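The Great Jumper Changeover

Every spring I tell myself I'll do it in one evening, and every spring it takes me most of a week.
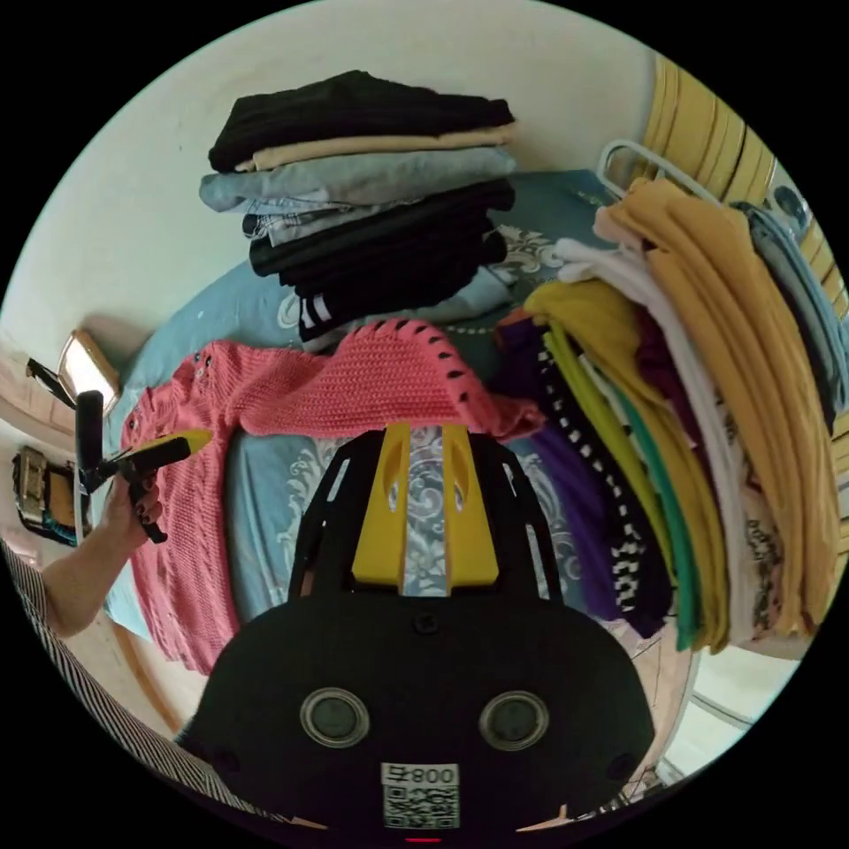
When should you put your winter jumpers away? Once you've gone a fortnight without reaching for one, and keep two back for cold evenings whatever the forecast tells you.

I started far too early this year. One warm weekend in March went to my head and I had the thick stuff bagged up and under the bed before the clocks had even changed, and of course I was on my knees three days later dragging it all out again in my dressing gown. So this time I waited, and now I've got the lot on the bed in heaps and I'm rather enjoying myself (the bed is the only surface in the flat big enough, which does give you a deadline, as you can't go to sleep until it's finished).

The coral cable knit is the one I always dither over. It's got black lacing along the top edge and dark bead-like bits at one shoulder, and it's a beast to fold. For years I did it the shop way, sleeves behind and then in half, and the lacing ended up squashed in the crease. Now I lay it flat, put a sheet of tissue over the trimmed part, bring the sleeves across the front and fold up from the hem, loosely, so the fancy bit finishes on top. It goes in last with nothing heavy over it. Never, ever on a hanger! I hung a chunky jumper for a whole winter once and the sleeves came down past my fingertips.

Several of you wrote in after the last newsletter to ask about washing before storing. Please do. Even if it looks clean, even if you only wore it to the post office. Moths love a bit of old gravy and they will find the one spot you missed. I wash mine by hand in the bath in lukewarm water, squeeze, roll in a towel and leave flat on the airer for as long as it takes - two days for anything cabled, in my experience, and longer if it's raining. If you put it away even slightly damp you'll know all about it in September.

Corrado Donati from the repair table had a good tip for the in-between things, the cardigans and thin knits and the jeans you might want in June. He keeps them in one pile that he calls the waiting room, and anything still in it at the end of the month gets packed. I tried it and my waiting room was bigger than both the other piles put together, but I do like the idea. My black clothes are the real trouble. They all look identical once folded and I end up pulling the whole stack over to find the one top I want, so this year I'm trying them on their sides in a drawer.

Colours are easier. I can spot mustard from across the landing. The mustard jumper is staying out, by the way, as is the lime green, which my sister says makes me look seasick and which I shall be wearing to the summer lunch.

A word about bags and boxes. I've had the Tuvitz zip-up ones for 5 years and the zips are still going, though the clear window on one has gone cloudy. Margaret swears by the Estis boxes with the lids, but they're too tall to go under my bed and I'm not buying a new bed. An old pillowcase does very nicely for a single jumper if you fold the end under. Lavender bags are lovely but they lose their smell, so give them a squeeze now and again, and if there's nothing there, make new ones. I've a carrier bag of dried lavender in the hall if anybody wants a handful.

If you come across things you no longer wear, the swap rail is back at the Mancuso Rooms on May 6, 2014, from half past ten. We had 158 items through our hands last time, and what was left on the rail afterwards raised £582 at the sale. Clean and on hangers if you can manage it, please (knitwear folded, see above!). Children's things are welcome too, but no shoes, we simply haven't the space. Tea and something with icing on it from half eleven.

Corrado will be there with his darning mushroom and will look at elbows, cuffs and small holes while you wait. Bring matching wool if you've got any. If you haven't, he has a biscuit tin full of odds and ends, mostly navy.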